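Okay, kettle's on, the dog is asleep on the record mailers, and I finally have an evening to tell you about the Lerkau reissue I've been going on about since June. Settle in, this will be a long one (sorry in advance, and also not very sorry).

1/ For anyone new around here, Lerkau were a slow, heavy, gorgeous doom band who made one proper album, Sillari, pressed 200 copies of it, sold most of them from a card table beside the stage and then drifted off into jobs and babies and other bands. I have wanted a copy for 15 years. I've held one exactly once, at a friend's house, and I was asked to wash my hands first.

2/ The new pressing is on Gbeho, who you might know from their cassette series with the hand-stamped covers. They've done 800 this time, half on black and half on a sort of smoky grey that looks much nicer in the hand than it did on the shop page. I went for black. I always go for black and then spend a week wondering about the other one.

3/ Thiện Nông did the remaster from the original reels, and I was nervous, because so many metal reissues get squashed flat as a pancake to sound "modern". This one breathes! The first riff on side A still arrives like somebody slowly dragging a wardrobe across the floor upstairs, but now you can hear the room around the drums, and a little bit of amp hum before the band comes in that I would swear wasn't on my old rip.

4/ Speaking of the drums. Da-eun Yeo plays so far behind the beat on the title track that the first time through I got up to check the turntable speed. It was fine. She's just that patient. There's one fill, near the end, that she holds off on for so long that I laughed out loud in my own lounge room when it finally landed. 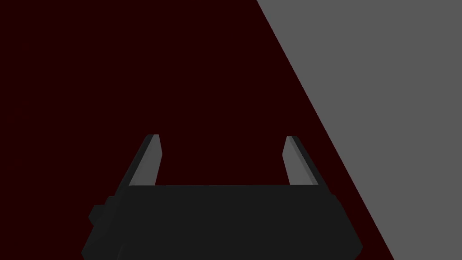 SIDE B, AND THE BONUS TRACKS

5/ Side B has always been the favourite with the people who traded the rips around, and I can see why. It's only two songs and the second one takes up nearly the whole side. Ngọc Lã barely sings for the first half of it, she sort of murmurs along under the guitars, and then there's that long clean note and the whole band falls in behind her. I've had it on in the car, in the kitchen and on headphones at a bus stop, and the bus stop was the best of them, for whatever reason.

6/ There are 3 bonus tracks on a download card. Two are rehearsal tapes and they sound like rehearsal tapes (somebody coughs, somebody asks about parking). The other is a finished song called Fokotwood that was left off the album because it wouldn't fit on the side, and oh my goodness. It's faster than anything else they did, almost a rock song, with a twin lead in the middle that goes straight for the heart. I'd have bought the record for that alone.

7/ Liner notes are by Tuấn Vũ, who did the band's sound on the one tour they managed. Lovely, funny writing - there's a whole paragraph on a borrowed van with a sliding door that had to be held shut by whoever lost the coin toss. I do wish the type was a bit bigger. I ended up reading it under the rangehood light with my good glasses on.

8/ Small grumbles, so you know I'm not on the payroll. The inner sleeve is plain paper and it's a tight fit, so swap it for a poly-lined one. My copy had a touch of surface noise at the start of side B that mostly went away after a clean. And postage from Gbeho to anywhere outside the big cities is steep, so go halves with a mate if you can.

9/ If you like your metal quick and tidy, this may not be your thing, and that's all right, there'll be plenty of thrash next week. But if you've ever sat in the dark and let one chord ring until the neighbours' dog started up, please give it a go.

10/ Thiện Tiêu asked under my last thread whether the grey ones are sold out. As of 13 Dec 2025 there were still some on the label's page, and I'm told a few shops are getting a small box each, so do ring your local before you pay for postage.

11/ Right, side A again, and then I really must get those mailers out from under the dog. Tell me your favourite one-album bands in the replies, the heavier and more obscure the better, I've got a bit of birthday money left over.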